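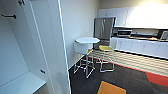

The wardrobe is clear and I have plans

I did it! Two evenings, one very large bag for the thrift store, and the white wardrobe is finally ready to be filled again the way I want it. If you read my July post about studio living you'll remember that I complained about this wardrobe for four whole paragraphs, so it's only fair that it gets a nice one too.

I love it now. With the door swung open you get that little dark knob staring at the kitchen, and for months that bugged me, clothes so close to the place where I fry onions. My coats did smell like dinner for a while (garlic, mostly). But a wardrobe near the kitchen is also a wardrobe near the coffee, and on a work morning I can pick out a sweater while the kettle is going. I've come around to it completely.

So what am I doing with the space? The short black hook up top is going to be for tomorrow's outfit and only that. I used to hang everything on it, three bags and a robe and a scarf I don't even like, and then the whole heap would come down at once. The flat shelf at the bottom gets shoes, but just the pairs I wear every week. Boots go under the bed in the Brandska box, the one with the zipper that sticks.

The rod is where I got a bit carried away. I own 40 hangers. I know this number because I laid them all out on the bed, and they were a mess, wire ones from the dry cleaner, fat plastic ones, a couple of kids' ones that came from who knows where. I'm keeping 30 and they're all going to be the same slim kind! Rodrigo Barroso, who lives upstairs and has an identical studio with much less stuff in it, swears by the felt ones from Dorkus. I tried a few and he's right, silky tops stay put. They do grab your sleeves when you're in a hurry, so I wouldn't use them for knits. Knits get folded.

The high table

Once the wardrobe was sorted I couldn't stop, so I turned to the corner by the fridge. I have a real soft spot for that corner. It's just a small round white table and two bar stools, one with a white seat and one with a yellow seat, and it makes me happy every time I come home. The yellow one was the first thing I bought for this place. I wanted two yellows, they only had one, and I sulked about it all the way back on the bus. Now I wouldn't swap the white one for anything. Guests always go for the yellow, by the way. Every single time.

What I did there was mostly take things away. The table had turned into a mail pile with a fruit bowl on top, so the mail got sorted and the bowl moved to the counter. I wiped down the fridge door too (brushed steel shows every fingerprint, use a damp cloth and go with the grain, then a dry one) and ran the vacuum around the stool legs.

I'm still wondering about the wall behind the table. It's a plain beige-white and it's fine, but I keep picturing a print there, or a narrow shelf for cookbooks. There's a Nudorska one I've had my eye on that would hold maybe a dozen. Then again, I only cleared this place out a minute ago and here I am shopping. I'm giving it a month.

If you have a small wardrobe and a good trick for folding jeans so they don't slump over, please put it in the comments. I've tried rolling them and I've tried filing them upright, and I'm not sold on either. Next time I'll do the kitchen cabinets, starting with the one where the lids live.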